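Threads > Rami Shboul > packing the desk bag

Moving desks again. Rekbridge to Handow, third floor, no elevator till November. So the whole work drawer goes in one bag this time. Thread, typing fast.

Rule one – small stuff first, big stuff later. Last move I did it backwards and spent 48 minutes hunting for a charger. 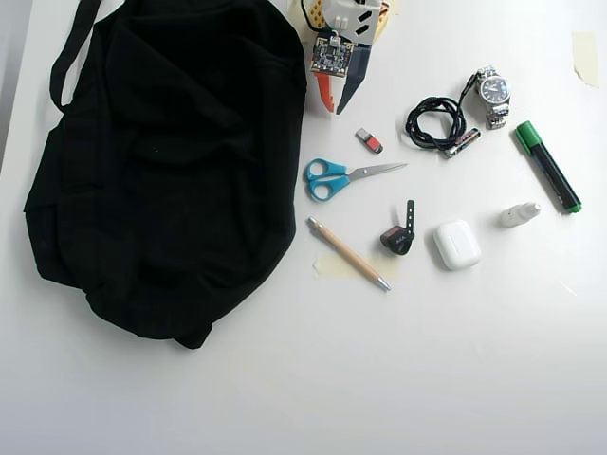
Small stuff is what goes missing. Pens roll, clips vanish, whatever. A USB stick goes in the inside pocket or its gone for good, and the wound cable goes in after it. Watch on top so the bracelet doesn't scratch anything.

Cables: wind them loose. Tight winding killed two of mine at Radwan. No rubber bands either, they go gummy and you end up picking it off with a fingernail.

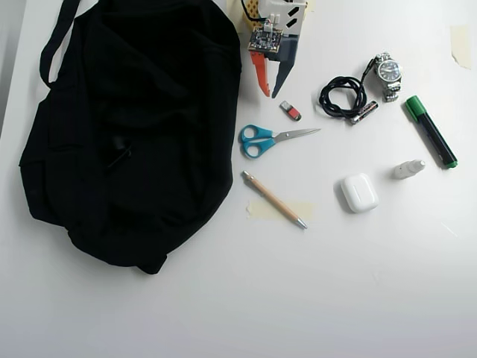
Loose batteries I'm pickier about. Tape over the ends if they're riding with metal stuff. Takes a second. Dead ones go in the recycling tub downstairs, dont move them twice.

Next up, sharp things. I had scissors go right through a lining once, brand new bag, 11 bucks to get it stitched.
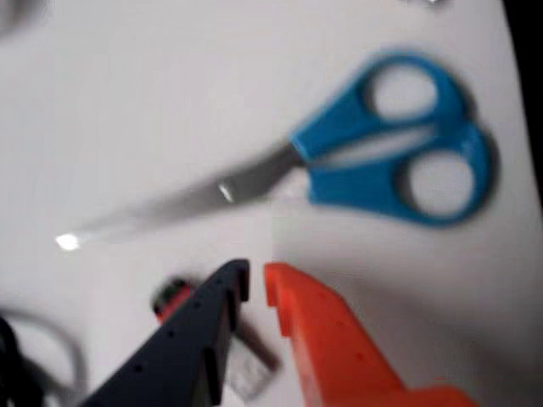

Where do scissors go if there's no sleeve for them?
Fold a piece of cardboard over the blades, tape it, handles up. Old cereal box is fine.

Pencils same deal, points down into a cap or a bit of foam. Erasers and other little white things get lost agianst a white desk so do one last sweep with your hand before you zip up. 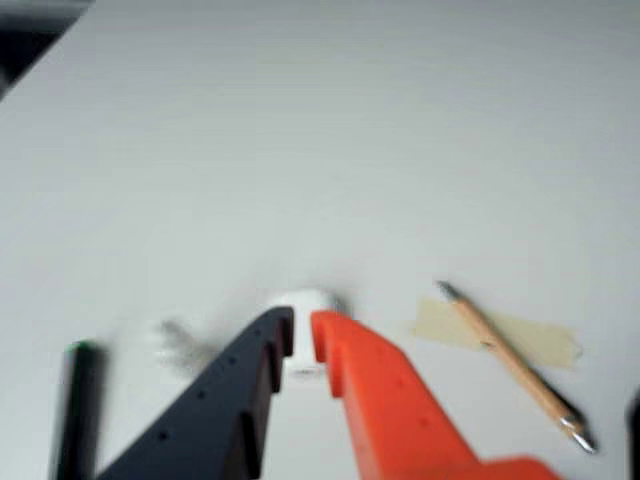
Ntombi Gumede replied that she skips all this and just tips the drawer into a box, then sorts it at the other end with a coffee.

ok fair. But I've seen that box Ntombi and it's still taped shut from Brarnholm.

Stairs now. More later if my arms work

Contact | © 2022 | Back to top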